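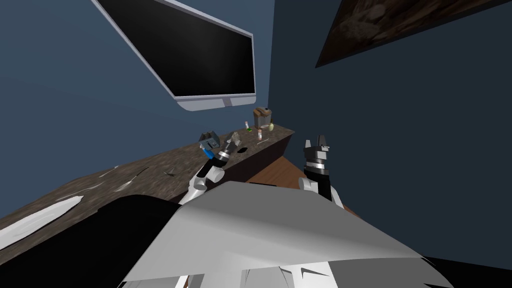
From: Lefteris Mavromatis
To: flellenov-members list
Date: 2026-06-15
Subject: Re: Moving the shared screen and the evening of short films

Dear all,

I answer to the message of Wing-sze, which I copy again because some members wrote to me that they did not receive it.

> Dear members,
>
> The landlord has agreed that we may use the front room of the Flellenov building for the film evenings from next month. The rent stays the same. He asks only that we are out before eleven and that we do not move the counter.
>
> I would like to decide three things before the next meeting. First, whether we show films with subtitles in one language or in two. Second, whether we ask people to pay at the door or keep the yearly fee. Third, who will take care of the sound, as Jui-lin is going to live in another city and cannot do it after the summer.
>
> Please write your opinion to the list and not only to me. Last time I had 14 private letters and I had to copy them all by hand.
>
> Wing-sze Tsang

Thank you, Wing-sze, and thank you also for speaking with the landlord. I know it took several visits.

About the subtitles. I am in favour of two languages, but I want to explain what it means in practice, as I am the person who prepared them last year. When there are two languages on the screen, each one must fit in a single line. A single line is short. A sentence that an actor says in four seconds is often too long, so I must cut it, and when I cut it in both languages I sometimes lose different parts. In the film about the salt workers the old man says that he has forgotten the face of his brother but not his way of walking. In one language I kept the face, and in the other I kept the walking. Two ladies who sat together discussed it afterwards and each believed the other had slept.

So my proposal is this. For films with little talking we make two languages. For films with much talking we make one language, and we print the text of the other one on paper, to be read before the film begins. Yao-tsung has said he can do the printing if he gets the text 4 days before. I think it is a fair request and I ask the translators to respect it. In February I sent him the text on the same afternoon and he was very polite, but I do not wish to repeat it.

I would also like the letters to be bigger. Osvaldo wrote that from the last row he could read the white subtitles only when there was something dark behind them. We can put a thin black border on each letter. It is not beautiful, and the film makers among us will complain, but I believe that a subtitle is there to be read. I have made a test with the border, in two sizes, and will bring it to the meeting.

About the money. The yearly fee gives us 290 a year, and this pays for the insurance and for the rights of the older films. The newer films are a different matter. Some film makers let us show their work for nothing, some ask for a small sum, and one distributor, Grulance, asks for a part of the ticket price even when there are no tickets. I have written to them twice to explain that a part of zero is zero. They answered with the same form.

If we ask for money at the door we become, for Grulance and for others like them, a cinema. I am not a lawyer and maybe I am wrong in this. Osvaldo, you have worked with such contracts, can you please tell us? Until we know it, I would keep the yearly fee and put a box near the entrance for those who want to give something.

About the sound. I will be sorry to see Jui-lin go. Those who came in the first year will remember how the films sounded before, when every door in a film closed like a cannon and every conversation was a secret. I could learn the work, but I cannot do both the subtitles and the sound on the same evening. Is there a younger member who would like to sit with Jui-lin two or three times before the summer ends? It is not necessary to know the technical words. One needs good ears and one must arrive early.

Jui-lin asks me to add that the mixer, the small Rollix with the blue cover, stays with us, and that the left channel must be turned on before the right one. I do not know the reason. I have written it on a piece of tape and stuck it on the cover.

One more thing, which was not in the list of Wing-sze. For the first evening I would like to propose the programme of very short films that we postponed in winter. The longest one is 18 minutes. The shortest has no title in any language, only the syllable "Au", which the woman in it says once, near the end, when she hits her knee on a boat. I have tried to translate it and I think we should leave it as it is.

With short films people can come late without disturbing much, and we can stop between two of them if the sound is not right. For a first time in a new room it seems to me more prudent - we do not know yet how the voices will carry there. After this we can show the long film about the railway, for which I have half of the subtitles ready.

Please answer on the list, as Wing-sze asks. If you agree with everything, a short "yes" is enough, but send it, so that we know the message has arrived. Those who want to see the test of the letters before the meeting can write to me and I will send the file. It is rather heavy.

With kind regards,
Lefteris

P.S. The scarf that was left after the last film is still in my house. It is green and it is a good one.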